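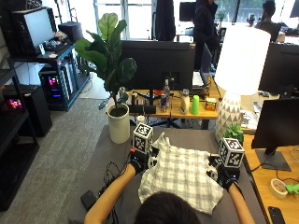

Nornerier will decide in April whether to buy its own set of motion-tracking gloves and hand-held grippers or keep paying by the month for the ones it has, the company said on March 23, 2025. The lab teaches robots to handle household cloth, a job most households have been trying to hand off for a while.

The request on the table covers two glove sets and a pair of grippers from Turnex, plus 21 spare cables. The spare cables drew more questions than the grippers did. They cost $35 apiece, and the finance side wanted to know how one lab could get through that many in a year. The lab's answer was a list of dates.

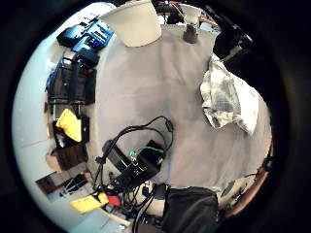
Power is the other line item. The current plan sets aside $3,323 for supplies, hubs and proper cable trays, money that was in last year's plan too and went to monitors instead. Evelien Hendriks, who put the request together, wants it ring-fenced this time. She also wants a storage cabinet, though she concedes that a cabinet is a hard thing to get excited about in a meeting on robotics.

Renting has its fans. Kassab, which leases similar gear, has offered to swap out worn gloves at no charge and take everything back if the cloth work ends early. Over a full year the lease comes out higher than buying - but it comes out of a different budget, and at Nornerier that counts as savings.
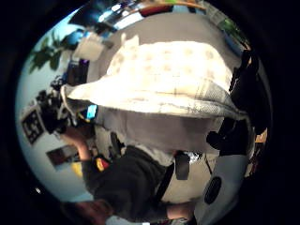 Purnen would sooner see the money go into people's hours, arguing that new gloves don't fold anything by themselves and that the old ones still have a year left in them if the straps are replaced. Hendriks has asked for a price on straps.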